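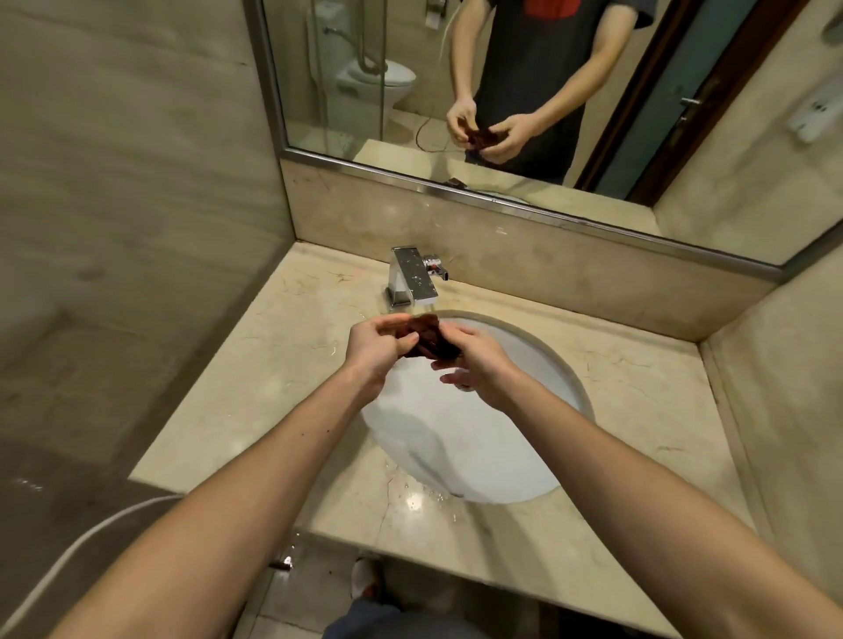 The draft says every recorded household task must have "a clear start state, a clear end state and no bystanders". I can live with the first two on paper. The third says nothing about mirrors, and bathrooms are full of them. Take hand washing a cloth at a basin: the big mirror over the tap gives you the person's torso, the front of the T-shirt, the toilet behind and part of the door, all from a head-height view pointed down at the sink. The face is out of it, but only because the reflection stops at the top of the shirt. Tilt the head up a little and it wouldn't be. A rule that only covers other people in the room misses the one person who is always there.

On the earlier message:

> The Stanidside guidance was tested on 2,000 clips and the
> checkers agreed on the end state in 65 per cent of them
> without discussion. We think that is good enough to adopt
> it as it stands. Wet tasks can follow the same rules as dry
> ones. Mirrors and glass can be dealt with at the blurring
> stage. Please send objections before the end of February.

I object, then. 65 per cent means that in roughly a third of cases two people watching the same thing couldn't settle whether it was finished. And when is a cloth washed? When the water runs clear, when it's wrung out, when the tap is off? The draft doesn't say, and a dark cloth won't tell you much by its colour.

I don't believe wet tasks can share the dry rules either. Drops and small puddles on the stone by the basin are part of the job. Is wiping them up inside the task or a new one? Grornolance labels it one way and Machala the other, and we are being asked to pool the two.

As for blurring, I'd like to see it tried on a reflection before it goes into a standard. The Adum notes only ever looked at faces seen directly.

What I'd want changed in section 2:

- reflections named as a source of personal detail, with a check before recording
- an end state for washing that a stranger could apply
- spilt water given a rule of its own — any rule, so long as both sites use it

Until then I'm a no.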